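The Studmont Letter
2021-04-02

Clearing the worktable, part two

Well, the spring clear-out is still going! Last time I told you I'd have the back room done before the seed catalogs stopped coming, and I now own four new seed catalogs and half a clean room. The shelves are finished (I'm very proud of the shelves) and the floor has been swept twice. What's left is the table, where everything I couldn't decide about has been landing since fall.

Percy Montoya came over to help, bringing his brother Jhair and a bag of oranges. Percy is ruthless. He picks up a thing, says "keep?" and if you breathe in before answering it goes in the giveaway box. I lost a perfectly good colander that way. Jhair is more like me and wanted to hear where everything came from, so the two of them pretty much canceled each other out until lunch.

Most of what we had to go through was small stuff. Bits of felt, twine ends, dried seed heads I'd saved for wreaths, pompoms that had come off hats, a jar of buttons, fuzzy scraps of I don't know what. I used to think little things were the easy part and you could leave them until the end. Wrong! A chair takes one decision. A handful of lint and trimmings takes a whole afternoon, especially if one of you keeps saying "but you could stuff a pincushion with it."

We did get a system going after the oranges. You clear one patch of table all the way down to the bare surface and wipe it, and only then do you bring anything over, one piece at a time. Pick it up, look at it, put it in its box. Don't start a "maybe" pile on the clean patch. I did this almost immediately and Percy moved the whole lot into the giveaway box while I was filling the kettle.

The boxes, for anyone who asked after the last letter, are the flat Castaño ones with the lift-off lids. I wrote on the ends with a grease pencil and it has stayed put so far. Jhair wanted to label them by color and I wanted to label them by what I'd be making, and we went with mine (my room, my grease pencil).

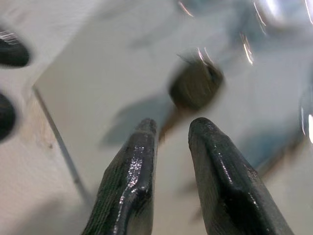
2 min read

A pale, clear surface does make this easier, I'll say that. Anything brown and wispy shows up against it right away, and you can see what you're dealing with before you pick a box for it. On my old patterned oilcloth I'd lose a seed head for a week. The oilcloth has gone to Jhair, who says he likes the lemons on it.

Still to do: the drawer under the table, the drawer under that one, and the basket of yarn ends I've been pretending belongs to somebody else. I'd like it all finished by May so I can start bringing seedlings inside without balancing the trays on the ironing board again. If you want twine, and I mean a lot of twine, write back and I'll put some in the mail for you. First come, first served, and Percy has already said no.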